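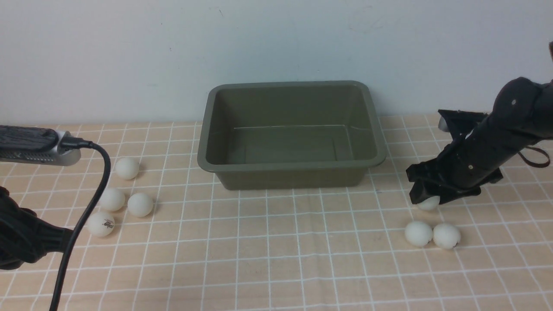
Sorting cell, two arms, tub at center. Right gripper at a ball.

TABLETOP ARM CELL - MONTHLY SAFETY AND SETUP INSPECTION
Site: Falport, second floor
Cell: Semcombe bench 5
Task loaded: balls to tub, both arms
Inspected by: Kohei Nomura
Month: January
Form: Kidach 738

Marks used: OK, FIX (can run, repair before next inspection), STOP (do not run until cleared), N/A.
Write a comment for every FIX and STOP. Comments on OK items are optional but please keep them if they help the next shift.

SECTION A - BEFORE POWER

A1. Emergency stop within reach of the operator's seat, not blocked by bags, laptops or chairs.
OK. Moved to the front left corner of the bench after last month's comment. Leave it there.

A2. Emergency stop pressed and released, both arms drop out of drive.
OK. Tested on each arm separately and then with both enabled.

A3. Arm base clamps tight.
FIX. Right base clamp took a quarter turn before it was snug. It was fine in December. Marked the screw with a paint pen so movement will show. Check again Monday before the first run.

A4. Screws at the arm joints present and seated.
OK. Checked by hand with the driver, no power tools on these.

A5. Straps and cable loops on the arms secured, with enough slack for full travel and no more.
FIX. The loop on the right forearm hangs out from the side. It did not catch on anything when I walked the arm through its range by hand, but it is longer than it needs to be. Shorten it and re-tie.

A6. Power supply, fuse and ground connection.
OK.

SECTION B - WORK SURFACE

B1. Cloth flat, no folds that can catch a finger plate.
FIX. Light wrinkles and creases, worst at the lower right. A crease under a ball can start it rolling, and a low approach can pinch the cloth. Smooth it and clip it at the front. If it will not lie flat, replace it. Use the same grid print, as the setup sheet calls out start positions by square.

B2. Cables off the work surface, or routed where neither arm passes.
STOP until rerouted. The black cable from the handheld device loops down the left side of the cloth, past the balls, and on toward the front of the table. The left arm works in that area. The cable has to go behind the bench or up the post. Taping it down on the cloth does not count as a fix, because the tape edge becomes something else to catch.

B3. Handheld devices have a holder and are in it when not in use.
FIX. No holder at this bench. Order one, or borrow the spare from the Tamura bench if they are not using it.

B4. Tub empty at start, undamaged, placed per setup sheet.
OK. Olive-green tub, empty, centered. No cracks on the rim. Do not swap in a taller one without changing the approach height first. The clearance over the rim is set at 38 mm.

B5. Task objects clean, round and free of splits.
OK with comment. One of the white balls has a small dark mark near its lower edge. It is still usable. Printed balls and plain balls may be mixed for this task. Any ball that is dented goes in the trash and not back in the box.

B6. Nothing on the surface that is not on the setup sheet.
See B2 and B3. No cups, tools or phones at the time of inspection.

SECTION C - ARMS AND GRIPPERS

C1. Finger plates aligned, no burrs or loose edges.
OK. Ran a rag along the edges on both grippers. Nothing snagged.

C2. Grip force at or under the limit set for this task.
OK. Limit is unchanged from the last form. Anyone raising it has to write the new value and their name in the bench log before running.

C3. Gripper holds position on loss of drive and can be opened by hand.
OK, both sides. The left one is stiffer. Not a fault yet.

C4. Speed cap active. Bench cap is 500 mm per second with a person seated at the table.
OK. Read from the controller and checked against a timed move across the grid. Please do both. The controller value was right last time too, but it was the wrong profile.

C5. Keep-out zone between arms loaded and tested.
OK. Tested with the right arm over the tub and the left arm sent toward it. Left arm stopped short, as it should. Repeat this test any time the tub is moved, even by one square.

C6. Downward travel limit set above the table surface.
OK. Check it with the cloth on. Whoever did this in the fall had the cloth off, and the fingers were dragging by the afternoon.

SECTION D - PEOPLE AND PRACTICE

D1. Operators signed off for two-arm work.
OK. Single-arm sign-off does not cover this bench. Two people on the evening shift still need the second half.

D2. No reaching in to pick up a stray ball while either arm is enabled.
FIX. I saw this done once during the visit. The balls are light and they roll, so people grab for them without thinking. The rule is pause, hands in, hands out, resume. If a ball goes off the table, leave it until the run ends.

D3. Hair tied back, no lanyards, sleeves above the wrist.
OK.

D4. Floor clear for a full step back from the bench on the operator's side.
OK. Sweep for balls under the chairs at the end of the shift, as they are a slip hazard on this floor.

D5. Bench log filled in for each session.
FIX. Entries are there but stop times are missing on most of them. Start time alone is no use when we are trying to work out service hours.

SUMMARY

One STOP: B2, cable across the left work area.
FIX items: A3, A5, B1, B3, D2, D5.
The rest pass or carry comments only.

Bench 5 is tagged out until the cable is moved. It is a short job and does not need a work order. After it is done, repeat A2 and C5, initial both lines, and take the tag off. The other fixes can be done between sessions.

A question for the next safety review - item B2 only asks about cables on the surface. It should also ask about cables that hang in front of the bench at knee height. I would add it as B7.

K. Nomura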